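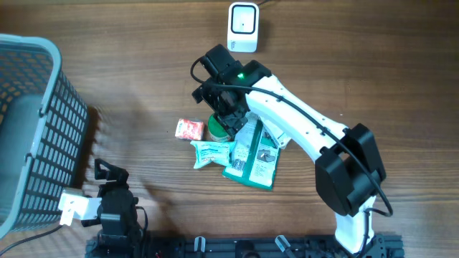
图1 分拣台面:小件包装商品与灰色塑料篮

Torkby 小件包装整理与登记项目
阶段进展报告
提交日期:2025-08-20
编制:Gilles Renaud
报送:Wandlow 项目资助办公室

一、本期工作范围

本期工作按资助协议附件二执行,内容为小件零售包装商品的分类、登记和装篮。商品由 Zirkisis 仓库按批次调拨,品类包括纸盒、圆形铁罐、扁平袋装和小袋装四类。上期报告中提出的两项遗留问题(编码重复、篮体规格不统一)已在本期处理,见第三节。

本期不涉及冷藏品、玻璃瓶装品及单件超过 800 克的商品。上述品类的处理方案另行报批。

二、完成情况

计划登记 2,000 件,实际登记 3,069 件。超出部分来自 Zirkisis 仓库提前调拨的第二批商品,原定下一期处理,经资助办公室书面同意后并入本期,不另计费用。

登记数据已全部录入 Tu 系统。每条记录包含品类、包装形式、外包装主色、条码、所在篮号五个字段。外包装主色为本期新增字段,用于条码无法读取时的人工检索。双色包装按面积较大的颜色填写,面积接近时两色并列,例如“红/白”“绿/白”。

录入后抽查发现字段错误 131 条,集中在“包装形式”一栏。主要情形是扁平袋与小袋混填,两者在原分类表中仅以尺寸区分,现场判断标准不一致。错误记录已逐条更正,更正前后的版本均保留在系统日志内。

三、遗留问题处理

1. 编码重复。原因是同一商品的新旧两版包装共用内部编码。现已在编码末尾增加一位版本号,旧版为 0,新版为 1。历史记录同步更新,外部条码不作改动。

2. 篮体规格不统一。本期统一改用灰色塑料网格篮,侧壁为矩形开孔。原有纸箱全部停用。篮号标签挂在提手侧,不粘贴于网格面。更换后篮体可直接叠放,货架层高未作调整。

四、台面布置与操作规定

分拣在木质台面上进行,篮体置于左侧,待处理商品集中放在台面中部。具体规定如下:

每次只取一个批次上台,前一批次未清空时不得混入。

圆罐平放,罐盖朝上。软包装件单层摊开后再登记,不得压在硬盒下方。

半透明小袋容易夹在其他包装之间,清台时须单独核对一次。

条码读取失败两次即转人工检索,不再重复尝试。

线缆沿台面边缘走线,不得横穿装篮区域。

装篮顺序为先硬后软:纸盒和铁罐在下,袋装在上。该顺序自本期第二批起执行,第一批未作返工。

五、存在的问题

扁平袋装商品表面反光,部分条码位于折边附近,读取前需要压平。此类商品的登记用时高于纸盒类,目前没有分品类的用时记录,无法给出差值。下期将在 Tu 系统中增加开始和结束时间字段。

图案较密、文字较小的印刷袋在人工检索时容易与同系列其他规格混淆。拟在主色字段之外增加“规格”字段,取值以外包装标注为准,标注不清的填“待核”。

分类表中“小袋”定义仍过于宽泛。修订稿已完成,将半透明袋单列为一类,尚待资助办公室确认。确认前仍按现行版本登记,不做预先调整。

六、经费使用

本期支出为篮体采购、标签耗材和人工三项,均在核定预算内,科目之间无调剂。篮体采购发票已随附件一提交,人工明细见附件三。第二批商品并入产生的额外标签耗材由 Torkby 自行承担。

七、下期安排

完成分类表修订,并对已登记的小袋类商品重新归类;启用用时字段;与 Zirkisis 仓库确认第三批调拨清单,清单须在到货前提供,以便预先分配篮号。

需资助办公室答复事项两项:分类表修订稿是否采用;800 克以上商品是否纳入后续范围。第二项涉及篮体承重,如纳入,需重新选型,并相应调整采购预算。

附件一 采购发票复印件
附件二 资助协议工作范围摘录
附件三 人工明细表
附件四 分类表修订稿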